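Chapter 3
Counting the Elements

Most surveys of early Greek thought open with a tidy procession: one thinker chooses water, the next chooses fire, and Empedocles arrives to settle the matter with four roots. Students should distrust the procession. Almost everything we have comes through later writers, Aristotle chief among them, who had theories of their own to defend and coloured their reports to suit.

Take the word "element" itself. Empedocles wrote of roots, and he gave them the names of gods. Whether he meant stuffs, powers or something we no longer have a category for is still argued over, and the confident charts in the Tesbridge and Skendley readers leave the argument out. 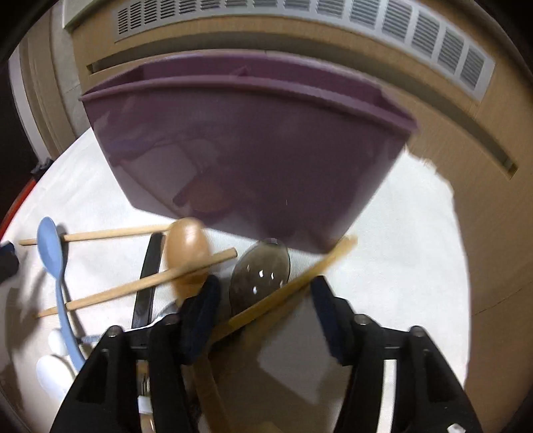
Nor is it obvious why there should be four. The usual answer – hot, cold, wet and dry, taken in pairs – belongs to Aristotle, and reading it back into Empedocles is a favourite shortcut. Love and Strife, the two forces that mix and separate the roots, tend to be treated as decoration in such accounts. They are nothing of the kind.

This chapter has 3 sections. The first sets out the surviving fragments, the second the ancient testimony, and the third asks how much of the later astrological scheme can honestly be traced to either. Very little, in our judgement.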